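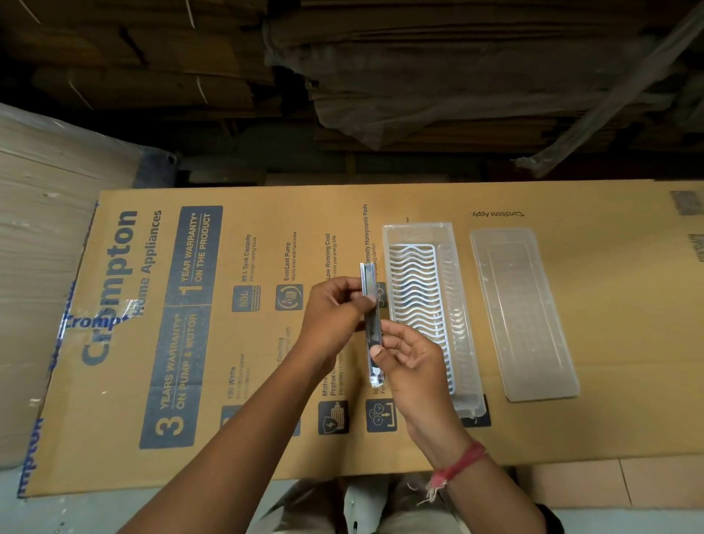 Flattening and cutting down an air cooler carton, Borkumley packing room

Progress report on the Borkumley packing room
To: Nathalie Dufour, Hulme Fund
From: Andri Schwaiger
29 June 2018

Dear Nathalie,

Thank you again for your patience with us over the spring, and for the kind note you sent after the last report, which I pinned up over the kettle and which has been read by everyone who makes tea.

The main news is that the cardboard is under control! When your grant came through in December we were buying every box and every scrap of padding new, and throwing out good board each week. Now the large appliance cartons are opened out, laid flat on the bench and cut into sheets and dividers for our own parcels. The air cooler ones are the favorites — the Crompton carton in the photo is for an 88 L model, so you can imagine there is a fair amount of board in it. Printed sides go inward, so the people receiving our parcels don't think we have sent them a cooler.

Since the last report we have packed 3,219 parcels, and 70 of the most recent ones went out with no new padding at all. Rawiri Sutcliffe keeps the tally and is rather proud of it.

Your grant also paid for 18 box cutters with sliding grips and a good stock of spare blades. Ifeanyi Tijani has trained 13 packers to use them, two at a time, and he is strict about closing the blade before you put it down. We have had one small nick to a thumb, written up in the accident book, and nothing else.

Not everything is where I hoped. The second bench is still at the Plirnham store waiting for a van, and our shelf for cut sheets is too shallow, so the long pieces stick out and get bent at the corners. Miloslav Kolář has measured up for a deeper one. The cost can come out of what is left on the tools line, if you are happy with that — please let me know.

With warm thanks from all of us,
Andri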